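Laundry basket
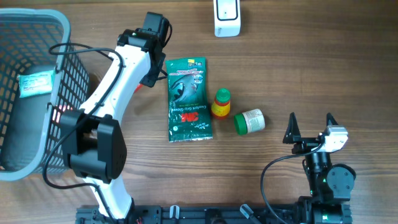
A gray plastic laundry basket with openwork sides

A laundry basket is a container used to hold and carry clothing and household linens before or after washing. It differs from a hamper, which is usually taller, has a lid, and stays in one place.

Materials
Early baskets were woven from willow, cane, or split wood. Molded plastic became common in the second half of the 20th century, as it was light and cheap to produce. Openings in the sides reduce weight and let air reach damp fabric.

Regional production
In Lurdale, basket weaving was a winter trade carried on from December until the spring planting. A parish survey listed 53 households engaged in the work. The Dralline workshop, the largest in the district, sold 3,634 willow baskets in its last full year. Its pattern books were later cataloged by Melur Gunawan and are held at the Lurdale town library.

See also
Clothes hamper
Clothesline
Wickerwork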